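April, started 09:40

Water ingress, coated nylon, second batch. Carrying on from the Kinsella cloth entry. That one was flat swatches only and gave no information on seams, so it is of limited use for anything carried outdoors.

Material: Levex coated nylon, black, off the same roll as before. Coating on the inner face. Thread is the bonded polyester from the drawer, needle size 90. Stitch length 3 mm throughout except sample D, which was sewn at 4 mm by mistake and kept.

Samples:

- A: plain seam, untreated
- B: plain seam, Grullia sealant, one coat
- C: plain seam, Grullia sealant, 2 coats
- D: plain seam, one coat, long stitch
- E: felled seam, untreated

Sealant brushed on the coated face, 8 mm either side of the stitch line. The tin says touch dry in an hour. At bench temperature it was still tacky at two and a half. Left everything for 36 hours before wetting. Second coat on C went on after the first had stopped marking a gloved finger, time not noted, should have been.

## Static head

Cundix column, blotting paper under the clamp, reading taken at the first visible spot on the paper. Column refilled between samples and bled for air each time. The lower clamp still weeps if the wing nuts are done up unevenly, so the first run of A was thrown out and repeated.

A spotted almost at once, along the needle holes and nowhere else. B held to 44 cm. C was still dry at 72 cm, top of the column, so no failure figure for it. D let go well below B, spotting at one end of the seam first, where the brush had run thin. E did better than A and worse than B.

The difference between B and D can't be put down to stitch length alone. The coat on D was visibly uneven. Repeat needed with the same brush and a weighed amount of sealant.

## Made-up bags

Swatches say little about corners, zip ends or the place where a strap is let into a side seam. Three layers meet there and the needle has usually gone through twice. On a backpack the strap entry takes load as well, and a film of sealant that is sound when flat may crack once the strap has been pulled a few hundred times.

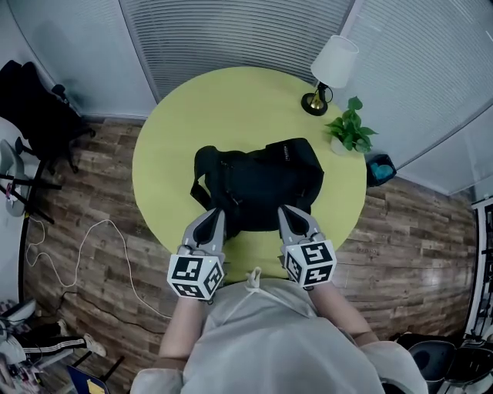 ## Spray run

Set up in the sink, nozzle at 60 cm, mains pressure, regulator at the first mark. Dry tissue packed into the body and weighed before and after on the small balance. Run time 20 minutes per side.

Zip dominates. Over 2 g taken up in the tissue nearest the zip end, and the rest hardly moved the balance. With the zip taped off, the next worst place was the left strap entry, then the base corners. Back panel seam gave nothing measurable.

So seam sealing on its own buys very little on a bag with an uncovered zip. The flap wants sorting first, otherwise later figures will be swamped by it.

Balance drifted during the last two weighings. Zero checked before and after, but treat the base corner figures as a ranking only.

## To do

- Repeat B and D, sealant weighed out, same brush
- New gasket for lower clamp
- Extension tube for the column, C needs a failure point
- Flex C by hand, 200 cycles, then back on the column
- Try sealing E, one coat
- Note coat times on the sheet, both coats
- Order tissue

Sealant tin lid was not seated properly and a skin has formed. Skin lifted out, remainder looks usable. Decanted to the small jar, labelled, back shelf.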